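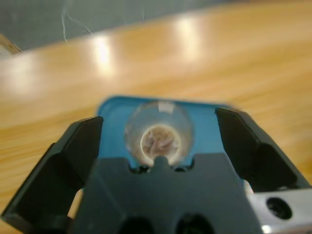
Figure 1. Small blue plastic container, light wooden table.

Unit 4: Clearing and Resetting a Table
Course handout, Domestic and Hospitality Skills, Workberg Centre

4.1 Purpose of the unit

This unit covers the clearing of small items from a dining or work table and the return of that table to a usable state. It follows the unit on trays and carrying and should be read before the practical session on Friday. Students are expected to know the terms in section 4.2 and to be able to carry out the procedure in section 4.4 without reference to the notes.

4.2 Terms

Container: any open or lidded vessel used to hold small goods at the table. Shallow containers with squared corners are treated as holders and are stored flat.

Glass: any clear drinking vessel without a handle, whatever its size. Glasses are always handled as breakable unless the label on the shelf says otherwise.

Residue: food or drink left in a vessel at the time of clearing. A few drops count as residue.

Reset: the point at which the surface is bare, clean and dry.

4.3 Assessing the table

Before anything is lifted, the student should look over the whole surface and decide the order of work. Vessels that contain liquid are dealt with first. Clear glass is easily missed on a pale surface, particularly when seen from above, where the rim may be the only part that stands out. Students should look for the shadow beside the glass as well as the glass itself. The glass in Figure 2 holds a small amount of clear liquid and would therefore be recorded as "with residue" on the Bosadley sheet.

Unidentified liquids must not be tasted or smelled at close range. They are emptied into the sink and the vessel is sent for washing.

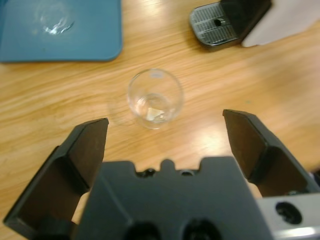 4.4 Procedure

1. Wash and dry the hands.
2. Place the carrying tray at the near end of the table.
3. Lift each glass by its lower half, keeping the fingers away from the rim, and set it on the tray. Do not stack glasses.
4. Lift plastic containers next and place them beside the glasses. Empty containers of the same size may be nested.
5. Carry the tray to the sink with both hands.
6. Return and wipe the table along the grain of the wood, using a damp cloth that has been well wrung out.
7. Dry the surface with a second cloth.

4.5 Assessment

The practical task carries 75 marks. Written answers should be handed in at the Fragkou building reception.

We use cookies to improve your visit to this site. Accept all | Manage settings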